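Vondelmont workshop, cloth bench notebook
2025-06-22

Got in after lunch. Bench was as I left it apart from the keyboard, which had gone back to the other desk. Please leave it on the shelf under the monitor.

Arm first. The squeak in the elbow was a screw on the Brastia cover rubbing, so I took the cover off, filed the inside lip and put it back on with a washer under each corner. Ran it through its range with nothing in the gripper and the squeak has gone. The base bolts had worked loose again. Retightened, and marked them with paint pen so we can see next time whether they have moved. If they have, I want to try the thicker plate left over from January.

Gripper closing force was set too high for cloth. It had been at 60 for the block tests and whoever ran those didn't put it back (probably me). Now 49. Below that a doubled edge slips out when the arm lifts. The value is saved in the Prorholm profile called "cloth", so load that one and don't type it in by hand.

Timeout on the close command was 3000 ms, left alone.

The height offset took most of the afternoon. The felt compresses a bit and the touch-off I did on bare board was no use once the felt was on. Redid it with the felt in place, at the middle and then near each corner. The back left corner still reads low. I think the top itself is bowed there, and shimming the leg made no difference. For now keep picks away from that corner.

Also swapped the USB lead to the head camera for the shorter one from the Ansari kit. It had been dropping out whenever the arm swung right. No dropouts since, but I haven't run it for a whole session yet.

Bench this afternoon: 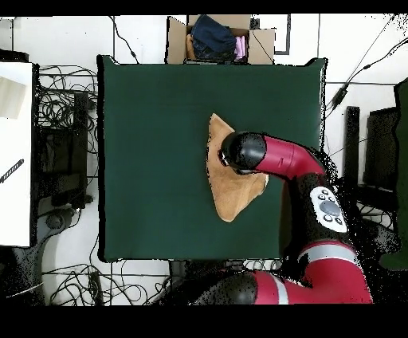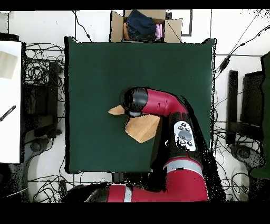
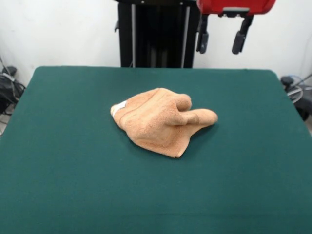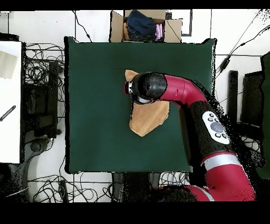 Depth masking is still the part I like least. The script cuts the arm out of the cloud using the joint angles, with a fixed margin, and the margin is wrong at the edges. The black speckle along the right side of the arm in the first picture is the sort of thing it leaves behind, and the cloth finder then sometimes takes a bit of it as fabric. A wider margin would fix that but would also eat into the cloth whenever the gripper is down on it. I'd sooner try dropping small isolated clusters before the cloth finder runs.

To do:
- cluster filter, test on the saved clouds before trying it live
- floor cables: sleeve them and run them along the wall side, they are too easy to catch with a chair
- straight edge across the back left corner of the top
- order spare finger pads
- copy the offsets into the shared sheet, so far they are only in this book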